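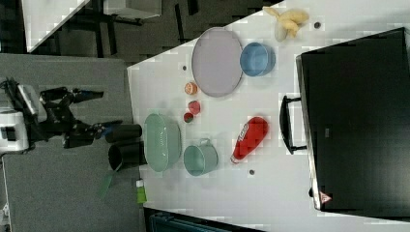
Tabletop set, white surface, seen from overhead.

To: plumow-tabletop list
Date: March 1, 2021
Subject: Re: Sorting order for the kitchen set

On the February thread, a list member wrote:

> Our Gukix sheet puts the dishes first and the toy food last.
> Do the basin and the bowls share a bin, or is each a separate entry?
> Also, where does the ketchup bottle go?

Separate entries. The revised Gondden sheet has 40 lines, and line 8 covers green dishes of any size. Replies in order:

1. Dishes. The oval basin is the largest green piece and goes in first. The lavender plate and the blue bowl are stored flat on the next shelf – do not nest them. The teal mug has its own line.
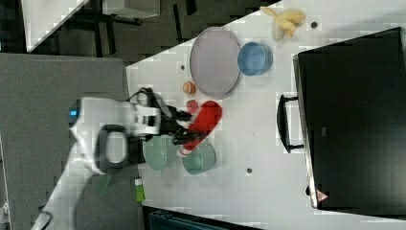

2. Sage-green bowls. Enter these as two items, even when they sit side by side.

3. Toy food. Orange, red fruit, apple and bananas share one bin. The Barros bin holds 200 small pieces; ours is at 157.

4. Ketchup bottle. File under containers, with the green and white bottle. It is red plastic with a white cap, so the color code is R/W.

Corrections to the sheet can go to the list.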